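Zunmont bin rails, six-rail set: a review after one winter 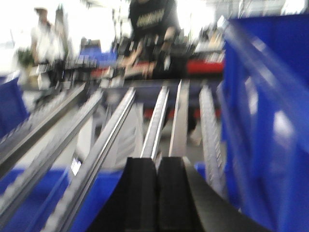

I bought the Zunmont set in November to sort out the packing end of our unit, where we keep seed packets, labels and returned stock in blue plastic bins. Before that the bins stood on the floor and we bent down to them all day. I paid 388 pounds for the rails and fixings, and the bins we already had.

What comes in the box

Six metal rails, a bag of bolts, four end brackets and a folded instruction sheet. The sheet is poor. The drawing for the second bracket shows it the wrong way round, and I had it bolted up before I noticed. Kwok-wai Chang helped me undo it and we had the whole lot together by half past three, having started after breakfast. You need a 10 mm spanner and a hex key, and neither is supplied.

In use

The rails are stiff. Tinley, who sold me the set, gave the usual advice about spreading the load, and we have stuck to that. Our heaviest bin is the one with the glass jars and I can't see any bend under it. Bins slide well enough when full. Empty ones tend to skew and need a second hand to straighten them.

The rails are silver-grey and show every fingerprint for the first week, after which you stop looking. Dust collects along them and a dry brush gets most of it out. One bolt at the wall end worked loose in January. I put a spring washer on it and it has stayed put.

It suits bins with a proper rim. Eimear Carroll tried some of her soft-sided tubs on ours and they sagged between the rails, so she has gone for the Rudel shelves instead at 193 pounds. Those are cheaper and quicker to put up, but you lose the sliding, and for us that was the point of it.

Spares

I rang for a replacement bracket in February and it came in four days. Extra rails are sold singly. Begović make one that looks much the same, but the bolt holes are spaced differently and it won't fit without drilling.

Would I buy it again

Yes, at this price, for a packing area that gets used every day. For a garage or a shed I would save the money. We send out almost 1,000 orders a month in spring and my back has been better for it. I'd knock a mark off for the instructions and another for the missing tools.

Three out of five.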